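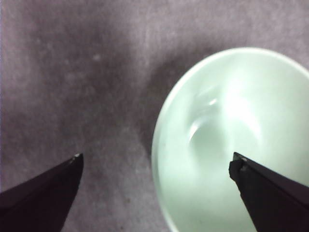 A pale green bowl on a gray surface.

Towns like Flumside keep cutting library hours in the evening, when working people are free to visit. I think that is a mistake. Our branch now shuts at 5 p.m., and my shift ends at the same time. Opening until eight on two nights a week would cost little and serve the people who pay for the building.
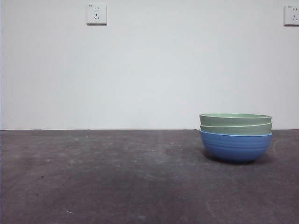

Who would use the later hours?
Parents, students and anyone with a day job.

The council should try it in June and publish the results.

Barnabás Csizmadia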